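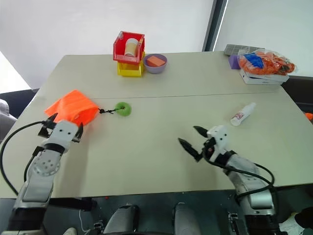
[softmakers] Re: Fur fabric shedding everywhere, and which way does the pile go?

Hello Lukian and everyone,

What a good question to come back to after the holidays! I have been sewing with pile fabric for years and I still get excited when a new piece arrives and I can stroke it both ways to see what it does. I'll take your points as they come.

On January 17, 2023, Lukian Kushnir wrote:

> Hello all. I am making the Teken rabbit for my niece and it's my
> first go with anything fluffy. I cut the body pieces last night with
> dressmaking shears and there is fluff in the butter. Is there a
> better way?
>
> Second question, the pattern has little arrows on it and I ignored
> them to save fabric. One ear now looks darker than the other. Have I
> ruined it?
>
> Third, my seams look like a parting in somebody's hair. I am using
> the thread that came with the machine.

Fluff in the butter, yes, we have all eaten that sandwich. Put the shears away. Turn the fabric over so the backing faces you, draw round your pieces in biro, and cut with small pointed scissors, sliding the lower blade along underneath so that it only snips the backing. The pile then pulls apart by itself at the edge and stays its full length. It's slower, but it is such a pleasant job once you get going -- I do mine in front of the television with a tray on my knees. Shake every piece out of the back door before it goes anywhere near the machine. On long pile I also run the hoover nozzle round the cut edge with a bit of old tights over the end.

The arrows show the way the pile lies when you stroke it flat. Light falls on it differently from each direction, so that's your dark ear. You haven't ruined anything! If it's only one ear, cut another one, and keep the odd one for testing stitches on. For most animals I point the arrows from nose to tail and down the legs, the way a real coat grows. Ears go from base to tip.

With round things there's no right answer at all. A ball or a ring has to turn back on itself somewhere, and I'd choose the shortest pile you can find and stop worrying. Short pile forgives nearly everything, and it keeps a small hole looking like a hole. With long fluff the middle just closes over and you've made a cushion.

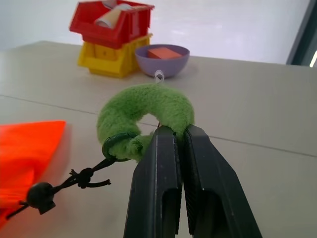
Green ring in short pile, middle still open

As for the parting, that will mostly be pile caught in the seam. Before you sew, tuck it inwards between the two layers with the blunt end of a needle and pin as you go, pins pointing out. Afterwards go along the right side with a pin and tease out whatever got trapped. It's like magic, you really can watch the seam vanish. A stiff toothbrush will do for a quick going over.

Thread: free thread is for tacking. I buy the Andix strong polyester from Biswas (they'll post it, and they don't mind sending one reel) and I sew the limbs on by hand with it doubled. My stitch length for the body seams is 3 mm, and I go twice over anything that a child will hang on to. If the machine skips, change the needle before you touch any of the dials.

One more thing you didn't ask. Stuff it far more than you think you need, in small tufts, feet first, and leave the closing gap in the back where the pile will hide it. Mine always go a bit flat after a week on the shelf and I end up opening the same seam again.

I'm running the beginners' bear day at Mevmont again in July, 8 places, and we spend the whole morning on cutting. Lukian, do come if you can get there, and bring the rabbit with its odd ear. Has anybody else tried the very curly stuff, the one like a poodle? I have 60 cm of it in apricot and I can't find which way it goes at all.

Happy stitching,
Maureen

--
softmakers list: to leave, send a blank message with "unsubscribe" in the subject line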